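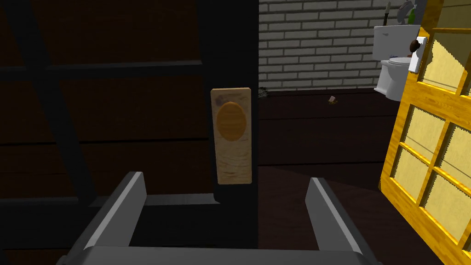

Why does a door stick in autumn when it closed well all summer? Wood takes water from the air and becomes a little wider, so the gap beside the frame gets smaller.

October
By Reda Tahiri
4 min read

In my flat the bathroom door starts it every year, and the kitchen follows. In my first autumn I took the plane at once and removed too much. By spring I had a draught and a door that rattled when the neighbour came home. So now I go slowly, and I start with the screws.

Open the door halfway and lift it gently by the handle. If it moves up and down, the top hinge is loose. Tighten each screw by hand. If a screw only turns and does not bite, take it out, push two wooden matches with a bit of glue into the hole, cut them level and put the screw back the next morning. A drop of Flakik wood glue is enough, but any white glue will do.

After the hinges, find the place where it rubs. Rub soft chalk along the edge of the door, close it, open it again. Where the chalk is gone, there is your problem – and it is usually a shorter piece than you think. Mark it with a pencil before you clean the rest.
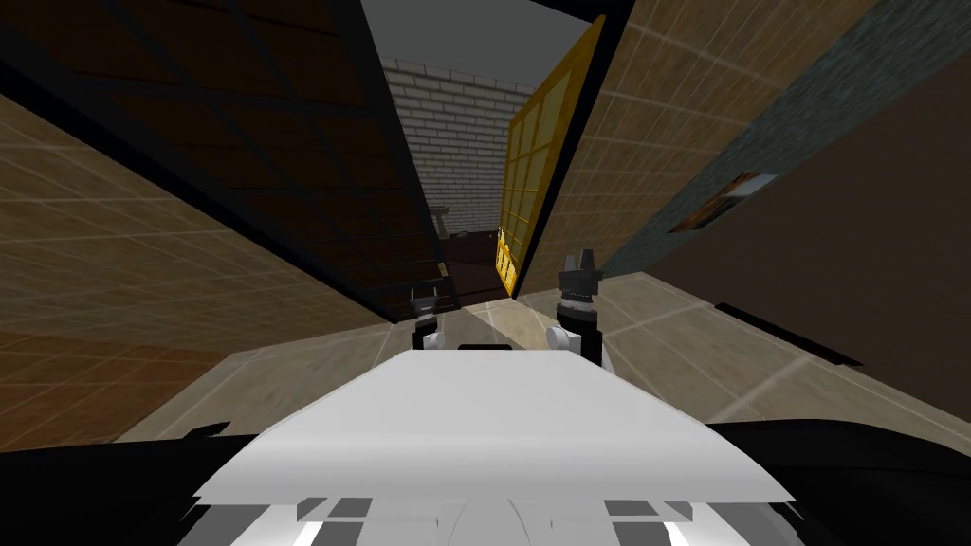

For a small rub I first try candle wax. Use a plain white candle and press hard. The wax often lasts me until the heating is on, and then the air is dry and the door behaves again. My friend Lộc Hầu uses dry soap, but I find that it leaves crumbs on the floor.

If wax does not help, fold a sheet of 80 grit paper around a flat block and sand only between your pencil marks. Make 8 or ten long strokes, then close the door and test. Keep the block flat, or you will make the edge round. When it closes freely, go over it once with a finer paper and paint the bare wood the same day. Bare wood drinks water, and you will do the same work again next year.

Handles deserve a few minutes too. A loose knob makes people pull the door sideways, and this is bad for the hinges. Look for the small screw in the neck of the knob and turn it until the knob sits firm. Do not force it.

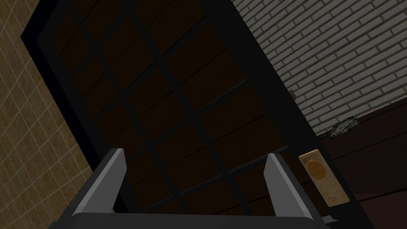

When the door squeaks

Lift out one hinge pin at a time, wipe it with an old cloth and put on a thin layer of petroleum jelly. Cooking oil works for a week and then becomes sticky – I have tried it.

We use cookies to remember your settings. Accept / Manage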